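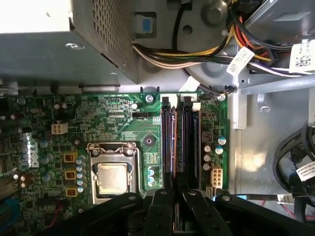 Workshop notebook, September

7:40 am. The Jerken is back on the stands. For anyone reading over my shoulder, it's the older of the two travel trailers, the one with the curtains. The complaint on the sheet is "soft floor near the door, only when it rains", and the owner has drawn a small umbrella beside it to help.

Pulled the step and the lower trim on the door side. The screws came out in two colours, grey and orange, and the orange ones came out in halves. Moisture meter on the subfloor inside the entry reads high all the way back to the wheel arch, then drops off to nothing. So the water is coming in forward of the arch and being polite enough to stay there.

Hose test, bottom up as usual. Skirt first, dry. Door seal, dry. Awning rail, and there it was on the inside lining before I'd got the hose properly settled. The sealant along the rail is three different products in three different moods. One of them is bathroom silicone. I'd know that smell anywhere and I wish I didn't.

Note to whoever does the invoice: the previous reseal was done in Kondport, at a place that stamped the logbook "roof and rails, full". I have no quarrel with the roof.

10:15. Rail off. Butyl tape underneath has gone to biscuit. Scraped, cleaned, scraped again. Plastic scraper only, please, whoever has been leaving the steel one on my bench. The colour coat on these is thin enough to read through. Nine screw holes stripped out. Plugged and glued those and left them alone, a skill I am still acquiring.

Floor: cut back to sound ply. It went further than I hoped and less far than I'd told the owner, so everybody gets to be pleased. The joist below is stained but takes a screwdriver point without giving, so it stays. Left the heater fan on it with the vinyl folded back.

Lunch, then the tow hitch on the rental unit from Clemasville. Coupler wouldn't latch on the ball. Found the wrong size ball. Changed the ball. Latches beautifully. The renter had written "faulty trailer" and underlined it.

Weighed the Jerken while the forklift was free. 1697 kg as it sits, tanks empty, cushions out. The plate in the doorway claims a figure that can only have been arrived at without the fridge. Ball weight is on the light side too, so the spare should go back on the front where the factory put it. Ask the owner before moving it. People get attached to where they hang a tire.

3:30. Checked the plugs, all hard. Ordered new butyl from Ha, the grey, 2 rolls. They'll send the white. When they send the white, do not use the white.

Brakes on the left side grab a bit at walking pace and then forgive you. Magnet worn on a slant. Right side looks fine, but I'd do them as a pair or we'll have it back.

Still to do:
New ply in, glued and screwed, edges sealed before the vinyl goes down
Rail back on, fresh screws, none orange
Brake magnets, both sides
Hose test again, long one, with someone inside holding the torch
Find out who has my good torch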